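5.2 Lost grasps at the basket rim

We had hoped, going into the April runs, that baskets would be the easy part of the tidying task, and we spent most of our worry on the shelf. Of the 273 basket lifts we attempted, 20 ended in a fault stop, and every one of those came from the same cause, which we describe at some length in case it saves another group the trouble. The Otico controller decides that a grasp is good when finger current stays above a set level for 600 ms. A soft wall with a cloth lining gives way slowly, so the current climbs, passes the check, and then sags as the fabric settles. By that time the arm has already begun to lift – and the Heltus safety layer, quite rightly, reads the sudden drop as a lost load and cuts power to the joints.

A power cut in mid-lift is safe for people standing nearby but hard on whatever is in the basket. We lengthened the check to 700 ms in the Sakai build, which helped a little, and we now also ask for a second current reading before the arm may rise. The wrist camera was of limited use in finding the fault, as a finger resting on a basket wall looks much the same whether or not the grip will hold.

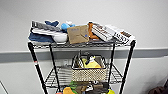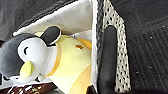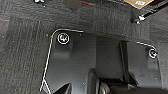
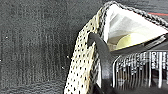
Figure 7. Work area for the basket trials: loaded shelving cart (first), and wrist camera views of a basket with a plush penguin, the mobile base, and a finger hooked over a perforated strap.

Last updated: April 19, 2026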